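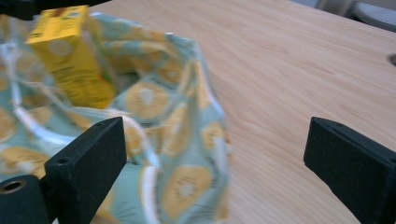
Handheld gripper losing its hold on soft bags, started in September, need ideas

Posted by slowbend_nidia

Hi all, long-time reader, and I think this is my third post ever, so please be patient with me if I leave out something important.

We use a two-finger handheld gripper to record bagging and unbagging tasks on a tabletop: cartons into drawstring bags, cartons out of drawstring bags, all day long. The fingers are the plain black rectangular blocks, parallel close, no fancy tips. It ran beautifully all summer and I was very fond of it. Then in September the fingers started opening by themselves in the middle of a pull. You close on the rim of the bag, you start to draw the fabric down, and somewhere along the way the grip lets go and the carton tips over with the bag half around it. Last week one went off the table and landed on my foot, which is how this became a safety report as well as a nuisance.

What I've done so far: cleaned the fingers with alcohol, tightened everything I could reach, swapped the trigger spring for the spare. I went back through 645 recordings from the month and marked every one where the fingers opened without the trigger being released. There were 17. All of them are with fabric bags. Not one with a bare carton.

The controller board is a Celix and the finger drive is the Bremadon one, the older version. Any thoughts at all would be welcome. I have a pot of coffee and a free afternoon.

Nidia Puma

Reply from torque_and_toast

Soft fabric plus flat fingers, that's your whole story right there. The cloth bunches, the fingers close on a fat wad of it, then you pull, the wad thins out and now there's nothing between the fingers. It feels like the gripper opened when really the cloth slid. Glue some rubber on there and enjoy your coffee!

Reply from slowbend_nidia

Thank you, and I did wonder about that for a good two days. But the finger position is logged, and in those 17 the gap gets wider. If the cloth were sliding out I'd expect the gap to shrink, wouldn't I?

Reply from torque_and_toast

Depends how much you trust the log. I've had encoders tell me some wonderful fairy tales.

Reply from asalazar_bench

Good afternoon Nidia. I'd trust the log here, at least until it gives you a reason not to. I looked after a set of these for four years at Imbridge, and we had something very close to this, so forgive me if I go on a bit.

The old Bremadon drive holds position with a small clutch on the finger shaft. When it's fresh you can lean on it quite hard. When the faces glaze over, it holds fine against a stiff object, where your hand tends to carry the load straight, but as soon as you pull at an angle it creeps. And everybody pulls at an angle with a drawstring bag, you can't help it, the mouth sags and you end up chasing the fabric around the bottom of the box. So the fault shows up on bags first and you spend a month blaming the bags. I blamed the bags for longer than that.

Try this. Close on a folded towel, clamp the towel to the edge of the table, and pull sideways slowly with a luggage scale. Write down where the gap starts to move. Then do it again after twenty minutes of normal work. If the second number is a lot lower, it's the clutch.

Alcides Salazar

Reply from pennywhistle88

Can we back up to the part where it fell on somebody's foot? I know it's only a carton, but I'd stop using it until it's fixed. An uncommanded release is an uncommanded release. Where I work that gets a red tag and goes in the cupboard, no discussion, even if it only did it once.

Reply from torque_and_toast

It's a hand tool with a box in a bag. If I red-tagged everything that dropped something on my foot I'd have to red-tag my kitchen.

Reply from pennywhistle88

Your kitchen isn't going to be handed to the next person who has no idea it does that.

Reply from slowbend_nidia

I'm with pennywhistle on this one, I'm afraid. There are three of us sharing it and one started last month. It's tagged now. I'll only use it for the towel test, with my sensible shoes on.

Reply from mossy_otter

Small aside: check the firmware on the Celix as well. Ours had a hold current setting that went back to default after an update, and the default is 128, which is feeble. I don't remember what we set it to, sorry, it was in an Abbasi spreadsheet that left along with the person who made it.

Reply from slowbend_nidia

Results, and sorry for the wait, I had to borrow a luggage scale from my sister.

Cold, the gap started moving at 31 newtons. After twenty minutes of work it was 12. I repeated it and got nearly the same pair. The hold current was sitting at 128 too, so mossy_otter gets a thank-you card as well! I raised it and the warm number went up to 15, so it helps a little, but it doesn't cure anything.

Reply from asalazar_bench

That's a glazed clutch, I'd put money on it. Please put the current back where it was until you've changed the part, or you'll cook the motor. The kit comes with two faces and a wave washer. Change the washer too, even if the old one looks lovely.

Reply from torque_and_toast

Fine, I'll give you the clutch. I still say put rubber on the fingers.

Reply from slowbend_nidia

Kit is ordered, and the rubber is sitting on the bench just in case. Does anybody know which way round the wave washer goes? The drawing I have is very small.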